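Block library lends its 2,000th set

The Drindar toy library lent out its 2,000th set of coloured blocks in March, a milestone it marked with a sheet cake and a short argument over whether the cake should have been square.

The borrower was Dušan Tomić, who had come in to return a jigsaw and left with a bag of blocks under his arm and icing on his sleeve. "I was told I'd be in and out," he said.

The library runs out of two rooms behind the old Softić shoe shop on the main street and has 220 member families. Block sets are its most borrowed item by a wide margin, ahead of the wooden train, which has been missing its caboose for some time and is the subject of a polite sign at the counter. 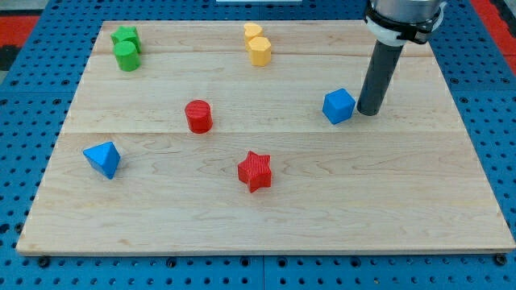
Sorted by colour: green, yellow, red and blue blocks on a pale wooden board.

Coordinator Mimoza Radonjić said the small sets of 8, two of each colour, go out fastest. Parents like them because they can be counted at a glance before anyone leaves the house. Children like them because they are blocks.

Sets are supposed to come back sorted by colour. Radonjić puts the success rate at "hopeful." Returns over the winter included a set made up entirely of yellow, a set with a potato in it, and one that had been arranged so beautifully that staff left it on the counter until lunch.

Late fees remain at a dollar a week, a sum that has so far frightened no one. A lost block costs two dollars, or a block of the same colour from home, provided it fits in the bag.

The library opens at 9:30 a.m. and will take donations of clean, complete sets at the side door. Incomplete sets are also welcome, Radonjić said, particularly if they're short on yellow.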